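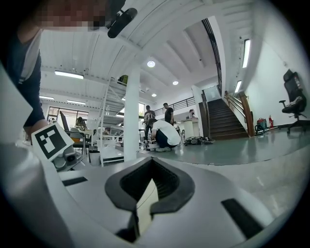
ホールの天井を下から見たところ。中央に白くて太い四角い柱、その左に白い金属の階段、右に暗い色の木の階段があります。

Pliltvilleの部屋　ギャラリー（日本語のページ）

Pliltvilleは、Soneckという町の川に近い地区、Pärnにある共同の建物です。昔は紙と糸の倉庫でした。三年前から、町の人が借りて使う部屋になっています。このページは、日本から来るお客様と、日本語を勉強している友人のために、私が書いています。日本語は私の母語ではありませんので、ところどころ固い言い方になるかもしれません。間違いを見つけた方は、受付のノートに書いてください。次に更新するときに直します。

写真の大きいホールは、この建物でいちばん長い時間を過ごす場所です。写真のあとに、場所ごとの短い説明をならべました。順番は、入口から入って歩く順番にだいたい合わせました。好きなところから読んでいただいてかまいません。

ホールについて

ホールの床の広さは200平方メートルです。倉庫の時代には「下」と呼ばれていました。今でも長く働いている人は、ホールと言わないで「下」と言います。「下に置いてください」と言われたら、ホールに置いてください、という意味です。初めて来た方は、地下室を探しに行ってしまうことがあります。地下室はありません。

天井が高いので、声がよく広がります。小さい声で話しても、中二階の人に聞こえることがあります。朗読の会にはとても都合がよいのですが、電話の相談には向いていません。電話は玄関の横の小部屋でお願いしています。

天井

天井は白く、深い梁が平行にならんでいます。私はこの梁が好きです。下から斜めに見上げると、梁と梁のあいだに影ができて、天井が厚い本のページのように見えます。倉庫の仕事をしていた方の話では、昔は梁のあいだに番号がついていて、荷物の場所を番号で伝えていたそうです。今は番号は使いませんが、古い図面には残っています。

図面は受付の引き出しにあります。紙が弱くなっていますので、コピーのほうを見てください。コピーは少し縮小してありますから、寸法を測るためには使えません。

天井の掃除は、六月に外の会社にお願いします。その日はホールが使えません。掃除のあとの日は、床に細かいほこりが落ちていることがありますから、布や紙を広げる前に、一度床を拭いてください。

丸い照明

天井には、埋め込みの丸い照明があります。やわらかい光で、夕方の会ではこの照明だけをつけることが多いです。スイッチは入口の右側の上の列です。上の列を全部押すと、手前も奥もつきます。手前だけほしいときは、いちばん左のスイッチを使ってください。

Birger Nygårdは、ホールで古い椅子の座面を編み直しています。彼は丸い照明を消したがります。私はつけたがります。二人で同じ午後にホールを使うときは、彼が窓のそば、私が柱のそばに座ります。これで問題はなくなりました。

蛍光灯

細かい手仕事をする人には、長い蛍光灯のほうが役に立ちます。中二階の下側にも一本ついていますので、その下は思ったほど暗くありません。右の壁のほうにもあります。私は針に糸を通すとき、いつも中二階の下へ行きます。自分の影が手の上に落ちにくい位置があるのです。最初は見つけにくいと思いますが、少しずつ椅子を動かすと分かります。

色を合わせる作業、たとえば布の端切れを選ぶ作業は、蛍光灯の光だけで決めないほうがよいと思います。私は一度、灰色だと思って緑の糸を選びました。クッションは完成しましたが、家の居間で見ると、とても緑でした。今は糸を持って玄関の外に出て、昼の光で確かめてから決めています。

管の交換は係の人がします。点滅しているのを見つけたら、受付の紙に「左」「右」「奥」のどれかを書いてください。自分で脚立を出さないでください。

柱

ホールの中央の柱は、待ち合わせの場所になっています。「柱で会いましょう」と言えば、だれでも分かります。白くて太くて四角いので、間違えることがありません。

柱に紙を貼りたいという希望がよくあります。今の規則では、テープも画びょうも使えません。塗装がはがれると、その部分だけ塗り直しても色が合わないからです。案内の紙は、受付で貸している立て札に入れて、柱の前に立ててください。立て札は重いので、運ぶときは下のほうを持ちます。

柱のまわりに机をならべる方法は、会によって違います。合唱の人は柱を背中にして半円に立ちます。本の修理の会は、柱の両側に長い机を置きます。私の刺繍の会は、柱から少し離れて、丸く座ります。丸く座ると、隣の人の手がよく見えます。先生のいない会ですから、隣の人の手を見ることが大切な勉強になります。

白い階段

左の白い金属の階段は、中二階へ上がる階段です。踏み板のあいだが開いていますので、下が見えます。高いところが苦手な方は、足元ではなく、上の段を見ながら上がると楽だそうです。これはBirgerの助言です。私は手すりを見ます。

この階段で注意していただきたいのは、小さい物を落とすことです。開いているところから、針、ボタン、鉛筆、眼鏡のねじなどが落ちます。眼鏡のねじを探した午後のことは、今でもよく覚えています。小さい物は、ふたのある箱に入れてから上がってください。ふたつきの箱は受付で貸しています。返すときは、中をからにしてください。

かかとの細い靴の方は、足音が大きく響きます。会の途中で上がり下がりするときは、少しゆっくり歩いていただけると助かります。

階段の下に荷物を置く方もいますが、上から落ちた物が当たることがありますので、壁のほうへ寄せてください。自転車のヘルメットと傘も同じです。

中二階

中二階は、静かな作業のための場所です。手紙を書く人、翻訳をする人、型紙を写す人がよく使います。長い机と、背の低い本棚があります。本棚の本は借りられますが、建物の外へは持ち出せません。日本語の本も少しあります。料理の本と、駅の名前の本と、古い編み物の雑誌です。編み物の雑誌は私が置きました。記号の読み方を訳した紙を、表紙の裏にはさんであります。

上からホールを見ると、会の机のならべ方がよく分かります。私は次の会の準備をするとき、まず中二階に上がって、上から見て考えます。紙に小さい四角を書いて、机の位置を決めます。下に降りてからならべると、だいたい紙のとおりになりますが、椅子のための場所をいつも狭く書いてしまいます。

冬は、下より上のほうが暖かいです。夏は逆に、午後の三時を過ぎると少し暑くなります。夏に使う方は、午前の時間をおすすめします。

木の階段

右の木の階段は、暗い色をしています。柱と手すりも木で、ホールの白い中で目立ちます。上の階へ行く階段です。私は最初に来た日、白い階段と木の階段のどちらを上がればよいか分からなくて、しばらく下に立っていました。Elīna Küttが上から声をかけてくれて、「木のほう」と言いました。それが彼女との最初の会話です。Elīnaは今、部屋の予約の表を作っています。

木の手すりは、乾いた布だけで拭きます。水や洗剤を使うと、表面が白くなることがあると聞きました。掃除の当番の方は、青い布ではなく、灰色の布を使ってください。灰色の布は木のため、青い布は机のためです。

子どもたちは、この階段の下の段に座ることが好きです。会が始まる前は座ってもかまいません。始まったら、通る人のために、片側を空けてください。

上の階

上の階には、小さい教室と台所があります。台所は湯を沸かすことと、皿を洗うことのための台所です。料理の会には小さすぎます。お茶の会をしたい方は、ホールではなく上の教室を予約すると、湯を持って階段を降りなくてよいので安全です。

食器は白い皿と、厚いカップがあります。カップは寄付された物で、形がそろっていません。私はそのほうが好きです。自分のカップを覚えやすいからです。洗ったカップは、伏せて布の上に置いてください。棚にしまうのは、次の人の仕事です。

教室の机には、Viloraの名前が書いてある引き出しがあります。これは前にここで布の見本を作っていた小さい店の名前です。店はなくなりましたが、机はそのまま使っています。引き出しの中に、布の番号を書いた紙が入っていることがあります。捨てないで、受付に渡してください。私が集めて、ノートに貼っています。今、278番まであります。抜けている番号もあります。

机と椅子の片づけ

ホールを使ったあとは、机を壁に沿ってならべて、椅子を重ねます。椅子の重ね方は、背中を同じ方向にそろえるだけですが、急いでいると一つだけ反対になります。反対の椅子があると、次に取る人が指をはさむことがあります。

机は二人で運びます。一人で引くと、床に線がつきます。線は布で消えるものと、消えないものがあります。消えないものは、右の壁の近くに少し残っています。私がつけた線も一本あります。

忘れ物は、入口の木箱に入ります。よくあるのは、手袋の片方、めがね拭き、定規です。一か月のあいだ取りに来る人がいなければ、道具は共同の棚に移ります。ですから共同の棚には定規がとても多いです。定規が必要な方は、ご自由にお使いください。

音のこと

ホールは広くて天井が高いですから、椅子を引く音も大きく聞こえます。朗読の会の人たちは、椅子の脚に小さい布の袋をはかせます。布の袋は私の会で縫いました。最初の袋はゴムが強すぎて、はかせるのに時間がかかりました。二回目の袋はひもで結ぶ形にしました。ひもは時々ほどけますが、こちらのほうが評判がよいです。余った布があれば、また縫います。厚い布が向いています。

楽器の練習は、夜の八時までです。打楽器の方は、前もって予約の表に書いてください。隣の建物に小さい子どものいる家族が住んでいます。

初めて来る方へ

入口は川の側ではなく、道の側です。地図で見ると川の側に扉があるように見えますが、これは荷物の扉で、ふだんは開きません。道の側の扉は重いので、引いて開かないときは、もう少し強く引いてください。鍵がかかっているときは、横に小さい紙が出ています。

上着は玄関の横に掛けます。靴は脱ぎません。日本から来たお客様は、玄関でよく靴を脱ごうとします。私は気持ちがよく分かりますが、床は冷たいですし、針が落ちていることもありますので、どうぞ履いたままでお入りください。室内用の靴を持って来て履き替えることは、もちろんできます。

車いすの方、階段が難しい方は、会の場所を下にすることができます。予約のときに一言書いてください。上の教室の会でも、ホールに移したことが何度もあります。

写真を撮ることについて

ホールの中で写真を撮ってもかまいません。近くにいる方には、先に声をかけてください。展示の作品を撮るときは、作った人に聞いてください。天井と階段はだれの作品でもありませんから、聞かなくても大丈夫です。

階段の途中で立ち止まって撮ると、後ろの人が困ります。上まで行ってから撮るか、下から撮ってください。柱の近くから見上げると、梁と照明が一緒に入ります。中二階の端で身を乗り出すことは、どうぞしないでください。

言葉の小さい表

受付の人と話すときに、日本語の方がよく迷う言葉を書いておきます。

下……ホールのことです。
上……中二階のことではなく、木の階段の上の階のことです。
棚……中二階のことを、長く働いている人は棚と呼びます。「棚にいます」と言われたら、その人は中二階にいます。
白いほう……白い金属の階段。
木のほう……木の階段。
灰色……木を拭く布。
袋……椅子の脚の袋。買い物の袋ではありません。

「棚に上がってください」と言われて驚いた方が、前にいらっしゃいました。この表はその方のお願いで作りました。

これから足したい写真

次は、上の教室の机の引き出しと、共同の棚の定規を撮るつもりです。Birgerの編んだ椅子も入れたいのですが、彼はまだ途中だと言います。完成したら、編む前と編んだあとをならべて載せます。布の番号のノートは、全部のページではなく、きれいなところだけを選びます。

日本語の説明で分かりにくいところがありましたら、受付のノートの後ろのほうのページに、鉛筆で書いてください。前のほうのページは予約の変更のために使っています。

更新：六月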